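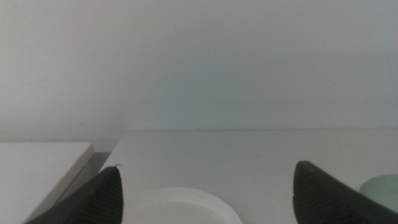 Wrist view, gripper open, white plate between the fingers and green dish at the right.

Wrist camera too dim during teleop demos: re-record or keep?

Posted by Vallik
2023-03-06
Reading time: 3 min

I am recording plate pick-up demos by remote control. The leader arm is on my desk and I drive from the wrist view only. The still is typical: heavy grain, soft edges, and the white plate is barely brighter than the white tabletop. The near part of the plate is out of view at this point in the approach. The green dish is easy to find.

I have nine demos so far. In four of them I closed the fingers short of the rim and had to back off and try again. Exposure is on auto. Should I fix the light and start over, or will the policy cope with the noise? And do the failed closes need to be cut?

Presine
Start over. Nine demos is an afternoon. Set exposure and white balance to fixed values, add a lamp off to one side so the rim throws a shadow, and check that you can see the rim in the wrist view before you record. If you can't place the rim from the image, the policy has nothing to learn it from either. Your wall goes from lavender grey to blue-green grey across one still, so I would check the color settings too.

Retries are fine to keep if the recovery is clean. Cut the ones where you sat still for more than 3 seconds, or the arm learns to wait.

Procházka
just use a darker plate

Master
Partly disagree with the first reply. Keep the old set, but don't mix it in until you have a baseline from the new one. Also try hand guiding if your arm has a gravity compensation mode. You look at the real plate and feel the contact. The drawback is that your hand can end up in the wrist view, so guide from behind the last joint.

Comments

Vallik: Fixed exposure plus a desk lamp. Rim is clear now. Re-recording.

Presine: Write down the lamp position.

Procházka: darker plate also works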